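Grout, and other things I now have opinions about

Up before six again, tiles on the brain.
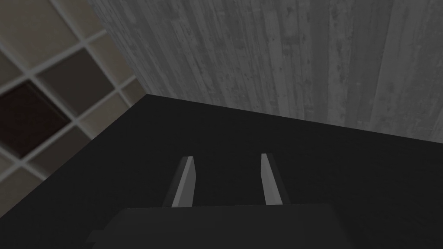
Mixed browns, bright white grout, grey woodgrain next door.

March, and the bathroom is still at the stage where people ask how it's going and then look sorry they asked. I have spent the evening on the question of grout colour, which a year ago I would have said came in one colour, that being grout.

Trefor Llewellyn came by at lunch with the sample board. He is a good tiler and a slow talker, and he has a way of holding a tile up to the window and breathing through his nose until you feel you ought to apologise for the window. He wants a mid grey. White, he says, looks terrific for 18 days. I asked what happens on the nineteenth and he said, "You move in."

I still like the white. I like it the way I like linen trousers, knowing perfectly well how it ends. I also like the mixed browns, the pale one next to the one that's nearly maroon, though Trefor says a mix like that has to be laid out dry on the floor first or you end up with all the dark ones huddled in a corner like smokers at a wedding. Whose job is the laying out? Mine, apparently. He has left me the hall for it.

Drove out to Trirthorpe after that to look at the ones in the Bickerstaff showroom. It's 121 kilometres there and back and I could have done it all on the phone, but I wanted to see the colours in person, and I wanted the pie from the bakery next door. The pie was very good. The colours in person were the same as the colours on the phone. The young bloke on the counter asked whether I was after "something warm" and I said yes, thinking of the pie, and was walked past every beige they have.

The catch is the price of the dark reddish one, which comes from Birkow and costs what you'd expect of something with its own brochure. I need about 200 tiles all up. If I keep the Birkow to one in every dozen I can just about look at the total without sitting down. If I leave it out altogether I save enough for a proper tap, but then it's a brown bathroom, and I grew up with one of those.

Clive Staniforth rang at 3 to say the vanity from Coltent has been delayed again. Clive is unfailingly cheerful about delays. He delivers them like good news from a hospital. It's the hinges this time. Last time it was the colour, and before that it was somebody's long service leave, which I can't begrudge, though I did spend a moment wondering how one man had come to be the only person in the company who could drill a hole for a basin. Clive reckons a fortnight. I wrote "a fortnight" on the calendar in pencil.

Mum phoned as I was getting the tea on. She thinks I should have kept the old bath. I reminded her that she'd called it a horse trough at Christmas, and she said it was a perfectly good horse trough. Then we talked about her neighbour's lemon tree, which is now entirely over her side of the fence, and whether that makes them her lemons. She has already made the marmalade, so I took the question to be theoretical.

Rang Trefor back after the dishes and told him white. Long silence, some nose. He said he'd bring the sealer. I'm to have the hall laid out before he gets here at half past seven, and the cat is already lying in it.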